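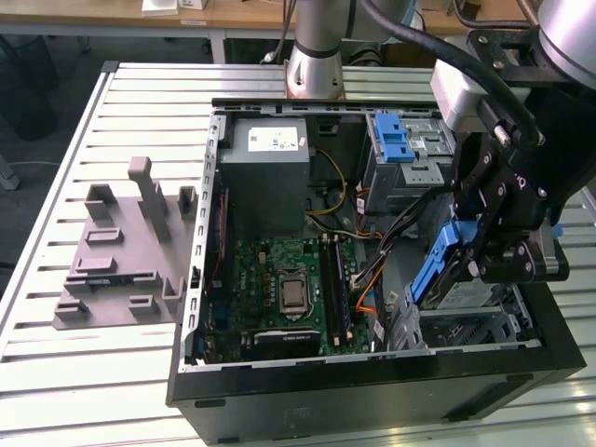 No. 300

Thread: the Brotach teardown kit, as tried by somebody who usually opens computers with a screwdriver and bad language.

1/ Pitch first. Tridirau will sell you an arm, a gripper and software that strips old desktops for parts. You supply the desktops. We had plenty.

2/ Today's lesson is drive trays. Ours are blue plastic and the gripper took hold of one over the lower cage without chewing it. I have chewed several.

3/ Setup took two afternoons. The manual allows for one, and was written by someone with more table.

4/ You lay the tower on its side, panel off, insides up. The arm does not care about your cable management. I wish it cared slightly - cables are where I'd expect trouble.

5/ Price as quoted to us: 2,706 a month, support included. Support is Oana Preda, who picks up on a Saturday and is worth a good part of that.

6/ Things it won't do: side panels, stripped screws, anything glued. So the jobs I hate remain mine.

7/ Eckhard Janssen at our bench wants to know if it does laptops. The brochure says "soon." The brochure is from July.

8/ Would I rent it? For a pallet of identical towers, yes. For the mixed junk we get, ask me after the second month. Graphics cards next, if Roswitha Albers lets me near the good ones.

Recent threads
Poduval label printer, 2 months in
Ornoreck bench vise: it holds things
Which screws did I lose this time

Contact | © Nadja Baumgartner | Back to top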